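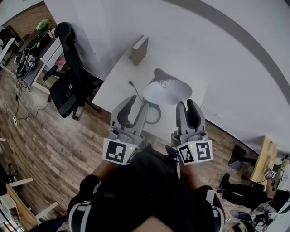 Leltard's little travel dock goes on sale in Canada

2 Nov 2022

If you've been limping along with a laptop that has one lonely port on each side, there's some good news this week. Leltard has started selling its Unau travel dock in Canada, after a summer of telling people it was nearly ready (the first batch was meant to ship in July, and a fair few of us had given up checking).

The Unau plugs into a single USB-C port and gives you 8 more, including two full-sized USB ones for all those older sticks and mice still rattling around in the drawer, an HDMI port and a proper headphone jack. The cable is 12 centimetres long and tucks into a groove underneath, so it won't get chewed up at the bottom of your bag. It comes in grey or a rather cheerful dark green.

Khang Khổng, who looks after accessories at Leltard, told us the delay came down to the memory card slot, which the company wanted to move from the back to the front after early buyers overseas grumbled about reaching behind their screens. "People were very polite about it, but they were right," he said. "We had already made 700 of them the old way, and those are staying in the office."

The dock will pass power through to your laptop as well, though you'll need to bring your own charger, and Leltard suggests a fairly beefy one if you plan to run a monitor at the same time. Older laptops without USB-C are out of luck for now — a version for those is being talked about, but Khổng wouldn't give us a date.

You'll find the Unau at the Bogale shops in Urville and on the Bogale website, with delivery to most of the country taking around 17 days while stock settles down. Anyone who put their name on the summer waiting list should have an email with a discount code in it, so do have a peek in your junk folder before you order!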